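Landholm bench arm. Small desktop robot arm, gray 3D-printed brackets, servo driven. Built by Feven Abera. Set up again each September.

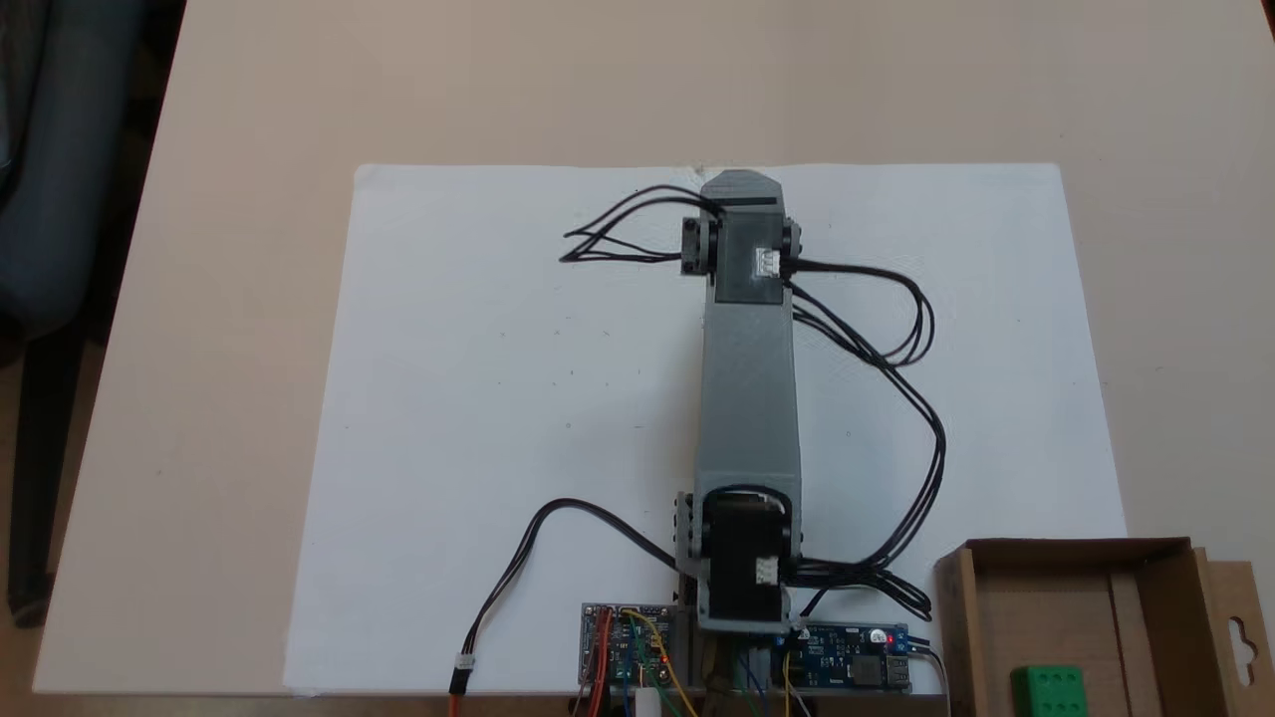 Arm extended over the white sheet.

Cabling. Leads checked before power, every 200 cycles after taht. 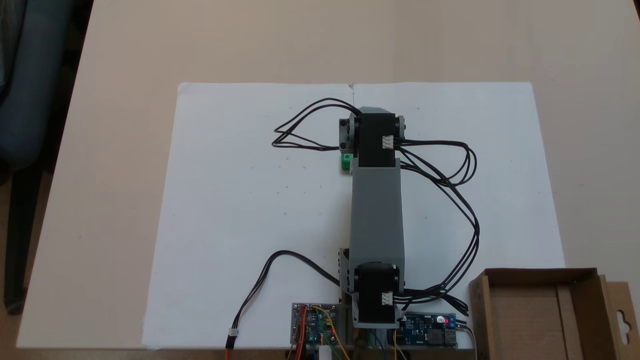

Joint play is the usual fault. Tighten the bracket screws first, 2 turns max. Leads looping wide across the paper get re-tied, slack kept at the joints.
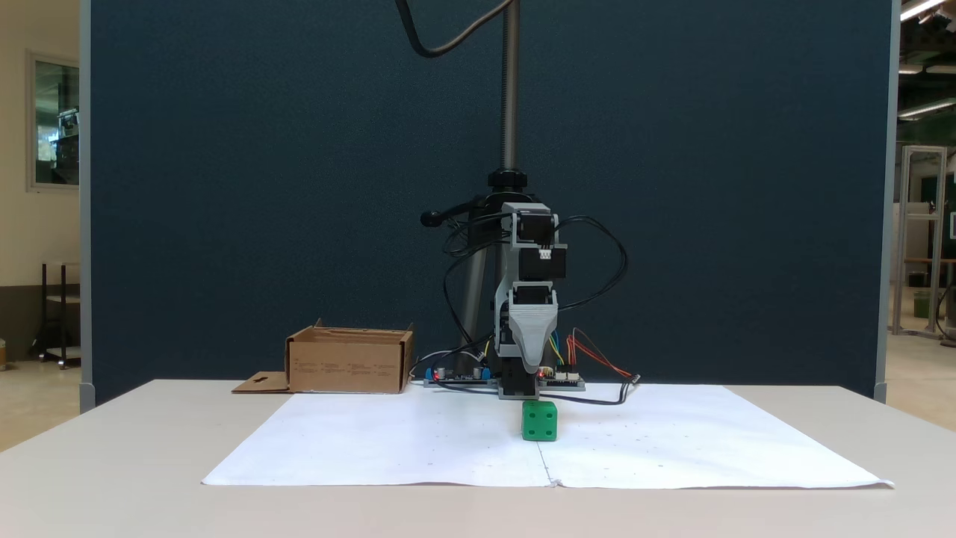 Tae-yang Ban disagrees on the interval and would check at 60.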